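I took the evening shift at the Pretthorpe store because it paid forty cents more an hour than days, and because my aunt's spare room came with a rule about being out of the house until nine. So from March on I was the snack aisle. Crackers, chips, pretzels, the little cheese things in tubs, all mine!

The store belonged to Turunen, which back then had three shops strung along the Clemommont road, and ours was the smallest. You could stand by the milk and hear somebody open a bag at the registers. I liked it right away. I liked the hum, and the gray floor that looked like wood until you dropped something on it, and I really liked the hour after supper when people came in wanting one thing and wandered around pretending to want several.

There was a woman who came in most nights at 8:15. Long green coat, never a cart. She'd walk straight to my aisle, pick up a box, read the whole back of it (I mean the whole thing, lips moving), put it back exactly where she'd found it and go home with a carton of eggs. I figured she was lonely, or on a diet, or possibly a spy from Alter, the big place out by the highway. My money was on spy.

So I started facing the shelves for her. Is that silly? I'd pull everything forward, square up the corners, get the oranges standing next to the blues so it looked cheerful. One night I even turned a box a little so the Nutrition Facts would be easier to get at, and then I hid behind the soup and waited.

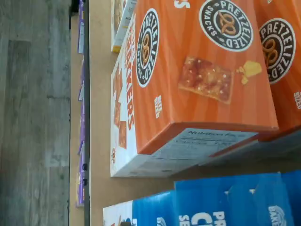 *The cracker shelf, orange boxes next to blue.*

She came at 8:15. She stopped, she looked at the box, and then she looked right down the aisle at me, because it's hard to hide behind soup when you're six feet tall.

"You moved it," she said.

I said I was sorry, I could move it back.

"No, it's better." She picked it up and read the panel, start to finish, and this time I was close enough to hear. She wasn't reading it in English. She was going along under her breath, a word at a time, turning "sodium" and "serving" and "calories" into something else, getting stuck, going back.

My mother used to do that! With cereal, at our kitchen table, the whole first winter. She said a box was the best schoolbook going, since it never used a word it didn't need and you got to eat it after. I hadn't thought about that in years, and there I was with a price gun in my hand and my throat gone tight.

I asked her which word was giving her trouble.

She turned the box around and put her finger on the front, on the big round badge. "This one," she said. "It is not in my dictionary. I have looked for a week."

"Pretzelized," I said.

"Pretzelized," she said, very carefully. "It is a verb?"

I told her I guessed it was. Something had been a regular cracker, and then somebody had pretzelized it. She thought that over for a good long while, and then she laughed so loud that the cashier leaned out to see what was going on.

She bought the box. She bought eggs too, of course. The next night at 8:15 I had a can of chowder waiting for her with the label facing out, and she pulled a pencil from her coat pocket and asked me what on earth was a chowder.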